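Larkstead Home Forum > Bedrooms and Bedding > Washing a quilted comforter at home or at the launderette?

tillybrook
Posted 16/01/2025
I need some advice on washing quilted comforters. We have two, both polyester filled, and the label on one has faded so much I can't read it. My machine is an 8 kg Jullura. I put the first one through in December on a normal 40 wash and the filling ended up in lumps down one side. I've shaken it and pulled at it and it is a bit better but not right. Before I do the second one I'd like to know if I should be using the launderette instead. Ours charges £12 for the big drum, and drying is on top.

pegbag
Launderette every time. An 8 kg drum is 8 kg of shirts and towels. A double comforter fills it before it's even wet and the water can't get to the middle. You'll also wear out the bearings.

mossgate
I don't agree with that. I've washed a double in an 8 kg machine for years with no trouble. You should be able to get your hand flat between the top of the load and the top of the drum. If you can't, then take it to the launderette. If you can, use a 30 wash, half the usual liquid, no softener, and a slow spin. Lumps come from drying it badly.

pegbag
They come from the spin. It gets thrown to one side and stays there.

mossgate
Mine gets spun and it doesn't lump. I think it depends how it's stitched. Small squares hold the filling in place. If it's only stitched in long channels then yes, it'll travel.

tillybrook
The lumpy one is long channels, so that would explain it. The second has closer stitching. How do you dry yours? I've only got an airer and it took days.

harrow_lane
An airer is your problem. If it stays damp in the middle for days it'll smell, and you won't get the lumps out once it has set like that. Lay it over two airers side by side so it's spread out, turn it every few hours, and knead the clumps apart with your fingers each time you turn it. Or pay for the launderette dryer only. I wash at home, carry it down in a bag and put it in the dryer with a couple of clean tennis balls on low.

quillon
Same as harrow_lane, wash at home and dry there. For the lumpy one, wet it again fully and dry it with the tennis balls. I rescued a Lultura one like that. It took two goes.

I'd also say wash them less. We have a cover on ours and the comforter itself gets done twice a year. The ones with a printed pattern are the nuisance, people buy them to use without a cover, so they need doing far more often.

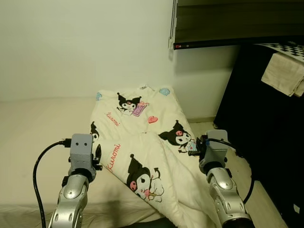

With those I'd turn it inside out if it has an opening, and if it hasn't, just keep the temperature down and don't use anything with bleach in it. A lot of the stain powders have it in, so read the back of the box. Dry it out of direct sun too or the colours go.

tillybrook
Thanks. The second is patterned as it happens, so I'll keep it at 30. Has anyone used the Swati wash bags? There's a large one that says it stops bunching.

pegbag
Had one. The zip went on the third wash. Waste of money.

mossgate
Never needed one. It's more fabric in a drum that's already full.

harrow_lane
I've got one and it's all right for pillows. Wouldn't bother for a comforter.

tillybrook
OK, leaving that then. I did the hand test with the second one and there's a gap, just, so I'll try it at home on a slow spin and take it down for drying. Will redo the lumpy one after.

pegbag
I'd still take both down. £12 is cheaper than a new machine.

quillon
Check the dryer drum before you put it in. Someone had left a biro in ours.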